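4.2 Toilet cleaning

Bathrooms are where we learned the most, and where we had the most fun. The Movcombe task gives two arms a narrow room and a lid to deal with before any brushing can start. 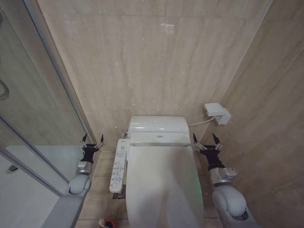

3 min read

Henrike Seidel scored 108 trials in June. Lifting the lid was the easy part – the Duda policy failed at it only 5 times. Brushing is harder. The brush has to come out of its holder upright, go under the seat line and reach the stain near the drain, all with a control panel sticking out on one side. The policy finished the full chore in 18 trials, and we think that is a thrilling place to start!

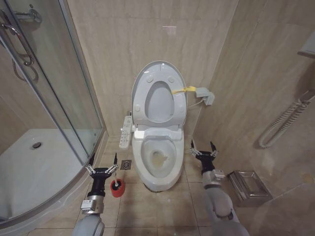 Figure 3. Lid raised, grippers open, brush in its red holder.

Most failures came at the grasp, so Section 5 looks at handle angle.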